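Category: Consumer Behavior / Packaging and Reuse

4.2 Reasons for keeping or discarding bottles

Participants were asked to keep a short diary of every single-use drink bottle that came into the household during September. Of the 80 households that agreed to take part, 73 returned a diary we could use. The rest either stopped writing after the first few entries or recorded only the purchase and left out what happened to the bottle afterward. We did not try to fill in missing entries.

The most common reason given for keeping a bottle was that it closed well. Households wrote about the cap far more often than about the size or the shape. Several diaries mentioned that a bottle was kept until the cap was lost and then thrown out the same day, even though the bottle itself was still sound. Dimitriou found a similar pattern in her earlier interviews in Lurkimen, where people stored caps in a separate drawer (Eftychia Dimitriou, unpublished field notes).

The second reason was being able to see the contents. In 49 of the diaries, at least one entry gave this as a reason for choosing a clear bottle over a colored one. People used clear bottles for cooking oil, plant food, dish soap bought in bulk, and drinking water kept in the refrigerator. Colored bottles were kept less often and tended to end up in the garage or under the sink. One household in Amissah wrote that it would not keep anything in a bottle it could not see into — the writer had once watered a fern with vinegar.

Labels mattered less than we expected. Our pilot in Clestis had suggested that a label that was hard to remove would lead people to discard the bottle. In the main study, most households left the label on and wrote over it or put tape across it. Only 3 diaries described soaking a label off.

For the sorting task at the end of the study, we used the Stulix grouping, which divides household bottles first by whether they are clear or colored and then by how they close. Clear bottles are shown in Figure 4.
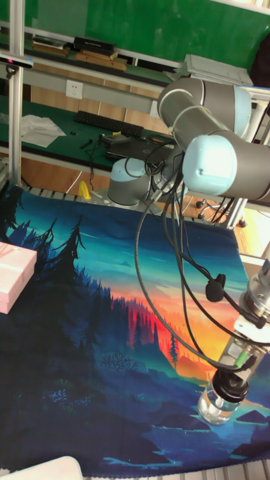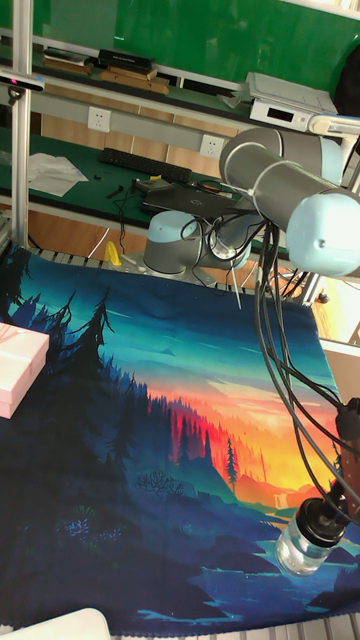

Figure 4. Clear bottles.

Storage space was the main limit on how many bottles a household kept. Apartments with no pantry kept fewer, and their diaries show regular clear-outs, often just before a grocery trip. Houses with a basement kept bottles for longer but did not use them more often. We therefore treat the number kept and the number reused as separate measures in Section 5, and we report them by type of home.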